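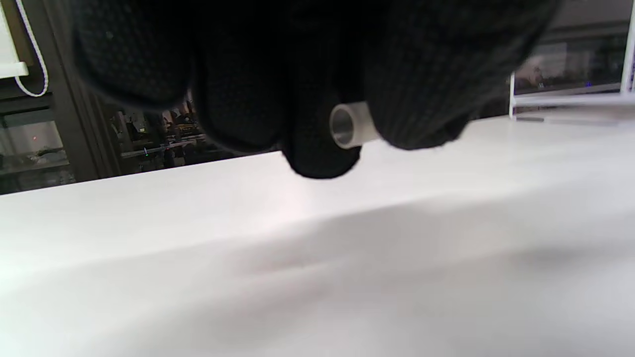

3. Handling short tube pieces

Course notes, Bench Skills, Jestmont. Instructor: Zhenhua Kang. Revised 2018-03-02.

Short pieces are harder to hold than long ones. A piece the width of a fingertip rolls as soon as it touches the table, and a knit glove hides most of it once the fingers close. Hold it sideways between the fingers with one open end toward you, so you can look into the bore while you work.

Grip
Use light pressure. Soft tube goes oval under a hard pinch and you will read the wrong diameter. If the glove is too big, the fingertips fold over the end of the piece — ask Cletus Boateng for a smaller pair before you start.

Looking at the end
Check the rim first, then the inside wall. The rim should be the same thickness all the way around. On pale tube the inside often looks a shade darker than the rim, and this is not a fault. Look for burrs, nicks and slanted cuts. Turn the piece and repeat at the other end.

Work surface
We use white tabletops for this unit. Dark crumbs from the cutter show up well on them, but clear offcuts do not, so wipe down between batches. Keep your own shadow off the piece when you read the rim.

Batch sheet
The January batch was 1,000 pieces, and 87 were set aside at the end check. Most of those had slanted cuts. Write the reason next to each reject, not only the total.

For next time
Read section 4 (joining) and bring 2 rejects from your own tray. Dalton table goes first.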